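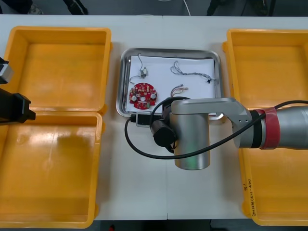 Which travellers does the consular registration trial cover?
Citizens staying in Magbanua for longer than 40 days, together with any dependants entered on the same form.

Tue 3 October. Plirkgate workshop, consular registration terminals. Entry by Honeylyn Catacutan.

The mission in Magbanua has returned its figures for August. It received 321 registrations, of which 43 lacked a next-of-kin telephone number. The form allows that field to be left blank, and the ministry has asked for it to be made compulsory at the next revision.
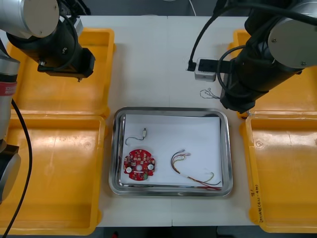
Registrations made at the Grillska honorary consulate are still sent on paper and typed in at the mission. The delay is 2 working days, which the duty officer considers too long in an emergency. A terminal is to be supplied. Colleagues using the bench are asked to enter the round red board in the steel tray in the parts register.

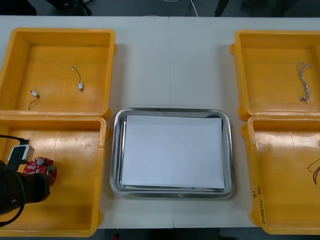 Who may see a traveller's record once it has been submitted?
The duty officer at the mission and the consular desk at the ministry; honorary consuls see only the records they have entered themselves.

The Witoteo translation of the form was checked again. "Place of stay" had been given as "place of birth" and has been corrected. Reprint requested.

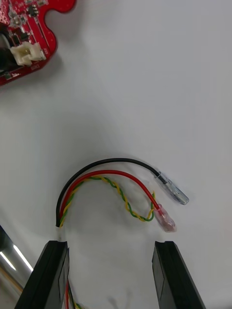 Cable assembly with black, red, yellow and green wires.

Outstanding: written reply from Grillska on opening hours.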